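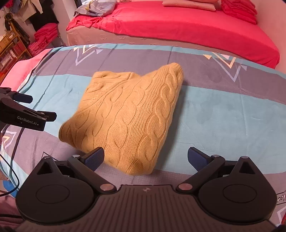 Jumper Season, Sorted

Share 25 | Comments 2

March was still shorts weather. Now it's all knits, and Vittoria D'Amico has hers out on the bed by breakfast. Never hang a cable knit, she says - the shoulders go. Fold it flat, sleeves in first, then in half, loosely so the cables dont squash.

Moths? Cedar, and wash before storing. She's had one Cirillo pullover since 2000 and its only been darned at teh elbow. Heavy ones on the bottom shelf.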